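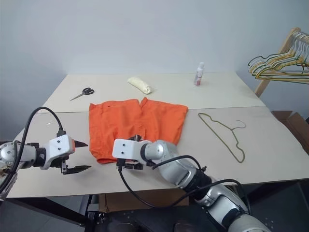 Brirner Clothing Repair and Reuse Group
Minutes of the meeting held on 12 January 2026 in the ground floor workroom, Orurberg House

1. Opening and apologies

The Chair opened the meeting at 11. Apologies were received from the representative of the Flellach branch. The meeting was quorate.

2. Minutes of the previous meeting

The minutes of the November meeting were agreed as a correct record, subject to one amendment. Under item 4, "cotton bags" should read "cotton offcuts".

3. Matters arising

3.1 The key to the tall cupboard has been copied and the spare is held at reception.

3.2 The request for a second ironing board remains outstanding. The Secretary was asked to write again to the Orurberg House office.

4. Workroom tables

4.1 Members considered the arrangement of the two pale tables, which are at present placed end to end. It was agreed that this should continue on folding days. The nearer table is to be kept for the garment in hand and the farther one for small items.

4.2 It was noted that scissors should be laid down with space around them and should not be put under cloths or garments. Bottles are to be kept upright and towards the back of the table.

4.3 A member asked whether the tables might be separated for the evening sewing class. Agreed, provided that they are put back together before the room is locked.

5. Folding of shorts

5.1 The meeting discussed the lack of a common method for shorts, which are reaching the shelves in several different sizes of fold. The following was adopted:

Lay the shorts flat on the nearer table, with the waistband towards the person folding and the leg openings away.
Smooth out creases by hand from the centre seam outwards. Light creasing in cotton is acceptable.
Bring one leg over the other along the centre seam and line up the hems.
Fold once more, from the leg openings up to the waistband.

5.2 Any corner that hangs or turns over is to be straightened before the first fold.

5.3 Bright colours, including the orange cotton shorts, are to be shelved apart from whites. It was agreed that this needs no separate label.

6. Cloths

Cream and pale yellow cloths are to be stored rolled. Members preferred this to folding, as a roll may be taken from the basket without disturbing the others. The existing folded stock will be rolled as it comes to hand.

7. Finance

The balance stood at £689. Payment of the Ghiță invoice for thread and elastic was approved. No other accounts were presented.

8. Collection from Flellach

The Flellach branch had asked in writing for 3 further collection sacks. Approved. The sacks are to be sent with the next delivery, and the branch is to be reminded that shoes cannot be accepted.

9. Any other business

The window catch nearest the door is loose. To be reported to the Orurberg House office.

10. Actions

Secretary: write to the office regarding the ironing board and the window catch.
Chair: display the folding method on the workroom wall.
Stores: send sacks to Flellach, with a note about shoes.

The date of the next meeting will be circulated by the Secretary. The meeting closed at 12.20.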